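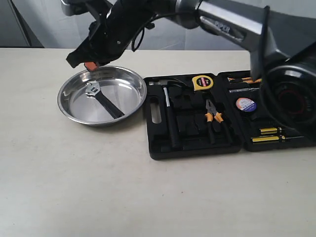

5. Placing the Trimen 201 humidity sensor

1. Choose a wall without direct sun. Keep 30 cm of free space on every side of the sensor.

2. Fix the bracket with the two screws from the Detell bag. Do not use longer screws.

3. Push the sensor up on the bracket until you hear a click.

4. Hold the SET key for 5 seconds. The green light must blink.
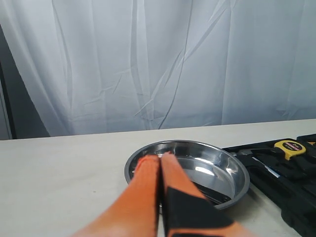 Note: The sensor needs moving air to measure the room correctly. Air behind furniture stays still, and the value on the display will be too high. The same is valid for fabric. A large white curtain hanging down just behind a table, with many folds, can cover the sensor completely, so please mount it on another wall.

5. Wait 300 seconds before you read the first value.

Caution: Never clean the sensor with spray. Use a dry cloth only.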